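Why robots have rules too

You know how you have to hold hands in the parking lot and never run with scissors? Robots have rules like that. Well, the rules are mostly for the people who build and use them, but I like to think the robots are listening.

My first rule at Plulden was on a big sign: STAY OUT OF THE REACH ZONE. The reach zone is everywhere the arm could possibly go, even if it's just sitting there looking sleepy. A robot arm can be very strong, and it won't say "excuse me" before it swings around!

Rule two is about the big red button. It's called an emergency stop, and everyone who works near a robot has to know where it is. My boss, Hrefna Juhl, used to quiz me on it – even at lunch.

Rule three is my favorite: go slow first. When we teach an arm a new job, we start it at a crawl. Only when that goes well do we speed up, a little at a time, and we don't jump straight to 100 percent. (I wanted to. I was told no.)

And rule four – tie up your cables! A floppy cable can snag on things when the arm moves.
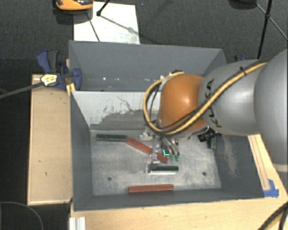 A robot arm at work over a bin of red and green blocks. Find the cable tie!

Now try making your own reach zone. Stand still, stretch out your arms and turn in a slow circle. Ask a friend to mark the edge with chalk, from outside it, of course.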